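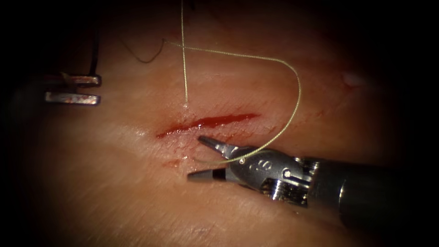

What's the hardest part of closing a small cut?
Keeping the thread under control. The needle gets all the attention, but a long loop of suture will wander over the cut, cross over itself and generally get in the way until you've taken up the slack.

I bring it up because there's good news for anyone in Rultley who's been waiting to get on the stitching course at the Grivine skills centre. The Shawky fund has put in £2000, and the September course is going ahead with 14 places (it was looking very shaky over the winter, so I'm delighted!). The list opened on 2023-05-08 and you can put your name down through the centre's front desk or on the training page.

I did the course myself a while back and still think about it every time I pick up a suture. We spent the whole first session on one short cut. Where do you go in, how far from the lip of the wound, how much bite do you take on the other side? It sounds fussy, and it is, but if you go in too close to the edge the thread can tear through, and if you go too wide the skin bunches up like a badly hemmed curtain. Then there's blood, which hides the very edge you're aiming for, so you learn to stop, clear it and look again before the next pass.
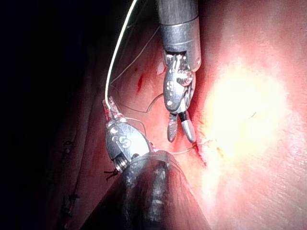 The other thing I was hopeless at was tension. I pulled everything far too tight, as beginners do, and my tutor kept making me undo it and start again. You want the two sides just meeting. Swelling comes later and a stitch that's already strangling the tissue has nowhere to go. I also had a terrible habit of grabbing the thread anywhere I could reach it, which frays it and weakens it just where you're about to tie your knot. I'm mostly cured of that now.

The new course runs over 4 sessions, one more than we had, and the extra one is all knots and thread handling. About time too! Fees stay the same as last year. There'll be a shared stock of practice suture as well, with 400 packets already on order from Votden, so you won't have to ration yourself the way we did.

You'll need to be a surgical trainee or a theatre nurse to book, and places go in the order the forms come in. If you've been on the waiting list before, you still need to fill in a fresh form, as the old list isn't being carried over.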